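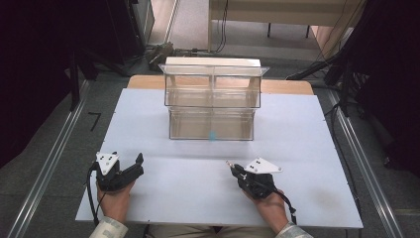 Pose jumps with two hand-held grippers

bultden_tools
We're collecting two-handed demos with hand-held grippers, three-dot plate on top of each, tracked from outside. Task is taking a small object out of a clear acrylic shelf. Out of 300 episodes, 17 have a jump in the left gripper's pose of several centimetres between two samples, then it comes back. Always the left. Calibration was redone on 26th December and made no difference. The policy trained on everything reaches short of the shelf now and then and I suspect those episodes. Has anyone filtered this sort of thing properly?

Pidex
Three dots in a triangle is the problem. If your triangle is close to equal-sided the solver can swap two dots and still get a decent fit. You get a rotated pose, and once you apply the offset from plate to jaw tip that looks like a jump in position. Plot the raw plate centre, before the offset. If the centre stays still and only the tip moves, it's a swap.

bultden_tools
Plotted it. The centre stays put in 10 of them. In the other 7 the centre moves as well.

tekle.gudeta
Those 7 could be the solver picking up a dot from the other plate when the hands come close together. Are you solving both bodies from one pool of points?

bultden_tools
Yes, one pool.

tekle.gudeta
Then predict each plate from its last two poses, gate the points by distance, and only solve with what is left. 4 cm gate works for us at normal hand speed.

Kasgate
I wouldn't bother with any of this. Drop the bad episodes. You have 283 good ones.

tekle.gudeta
Disagree. They go wrong when the hands are close, so you'd be throwing away the part of the task you have least of.

Kasgate
For a pick from a shelf? The hands don't need to be close for long. I've dropped more than that and the success rate didn't move.

Y_Dovhaniuk
Depends on the shelf. With clear walls the wrist view tells the policy very little about depth, so it leans on the pose. I'd want the pose right. Also check your interpolation. If you resample before rejecting outliers, one bad sample gets smeared over its neighbours and a speed threshold misses it.

bultden_tools
We do resample first. Will swap the order.

Alvarado
Make one plate a different triangle as well. Uneven sides, and not a mirror of the other one. Fixes the swap at the source for new recordings.

bultden_tools
Order swapped and gate added at 4 cm. The 7 are clean. Of the 10, two still flip, both at episode start where there's no history to predict from. New plates being cut, will retrain after that.

Kasgate
Train one without the 17 too and post both.

bultden_tools
Fine, will do.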